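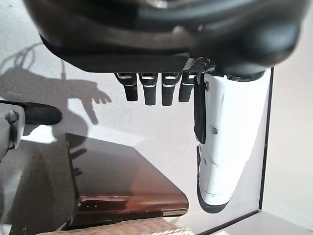
The Lena hand and its long white thumb, seen from the wrist camera over the brown tray.

Living With the Lena: Pictures From Our Trial of the Plendell Home Hand Service
By Chaminda Miah

If you've been reading these pages for a while, you know I can't leave a rental catalog alone. Floor sanders, cider presses, a kiln once (never again, the electric bill!), and now, after a long winter of going back and forth about it, a pair of robot hands. Plendell rents them by the month under the name Lena, with the arms, the cameras, the software and a phone number you can call when you get stuck, and in May we finally signed up and cleared a corner for it.

Quite a few of you wrote in asking to see what the machine sees, and I was only too glad to oblige, as I've become very fond of the wrist view. I've put a few pictures on this page along with my notes on the service. Bit-na Seol did most of the driving and I did most of the fussing, so where the notes sound sensible you can assume they came from her.

What you get for your money

Our plan was $109 a month, with the first setup call included. The call ran 40 minutes, and a good part of that was me asking questions I could have looked up in the printed guide, which is 17 pages long and written by somebody with a real gift for plain speech. I wish my dishwasher had come with one like it.

You steer the hands yourself to begin with, slowly, and the software saves each try so that you can play it back or have the machine attempt the same move on its own. We tried small household jobs: picking things up, setting them down again, moving them from one side to the other. If you're hoping for a butler, please lower your sights a good long way. If you're the sort of person who enjoys teaching a puppy to sit, you'll have a lovely time.

The open hand

We always began with the hand open. Bit-na likes to leave a clear gap between the thumb and the fingers before she goes anywhere near the furniture, and after watching me try it my own way she moved that advice to the top of our notes. You get a nice look at the thumb from this camera, small scuffs and smudges and all, and there's the hand's shadow on the wall, which I enjoy more than a grown man should.

The shadow is useful, too! With a single camera at the wrist I found distance very hard to judge, and for the first few tries I kept stopping well short of whatever I was after. A shadow moving along the wall told me which way I was really traveling. Bit-na picked this up in one evening and I needed a good deal longer.
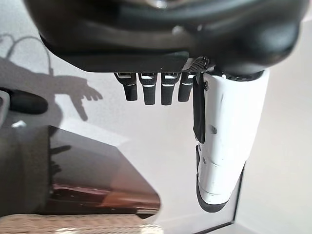 Getting in close

Close work is where the rental earns its keep, and also where I'd like to see Plendell put some effort into the next version. The fingers are nimble, and the thumb has a pleasantly firm way of coming across to meet them. The wrist camera is another story once you get near things. In the next picture the hand's own parts take up a great deal of the view, with the screws and the white bracket over on the left, and the pale beige thing in the middle has gone completely soft. I can look at it for quite some time and still not tell you where its edges are.

We asked the help line about that. The woman who answered was patient with us and suggested slowing down on the approach and lining everything up from farther back, then trusting the line. We did as we were told, and it made for much calmer sessions, though I'd still pay a little extra for a camera with better close focus.

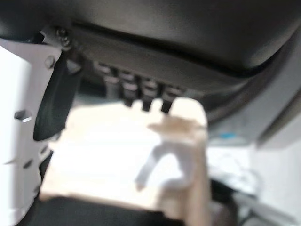 Slowing down has a cost, of course, and that cost is Sunday. You sit down after lunch meaning to try one little move, and the next time you look up it's getting on for supper and the coffee has a skin on it. The software keeps a tally of your saved tries, and ours stood at 544 when we sent our first month's notes to Plendell. A fair share of those were me repeating the same reach with very slight changes of mood.

A few odds and ends from our notes, for anybody thinking of renting:

Glossy surfaces. Reflections in a shiny tray or tabletop are pretty, and they muddled me more than once. Next time I'd start on something dull and plain.

Cables. Give them plenty of slack before you begin, and look at them again after you've moved the arms.

Noise. A soft whir, quieter than our refrigerator. You can talk over it easily.

Saving. Name your tries as you go. Bit-na's are called things like "left side, slow" and mine are called "new" and "new new," and you can guess whose we were able to find again.

Returns. Plendell sends the boxes ahead of time and you pack it up yourself. Keep the foam, and keep it in order.

Would we rent it again?

Bit-na says yes, for a month, with a list of jobs written out beforehand. I say yes too, with a longer month. It's a patient sort of hobby and it won't get your chores done, but I liked the hands very much, and the service was friendly from the first call onward. The Backlund kit is next on my list, if they ever write back to me about shipping. If any of you have rented one, do drop me a note and tell me how large a table it wants.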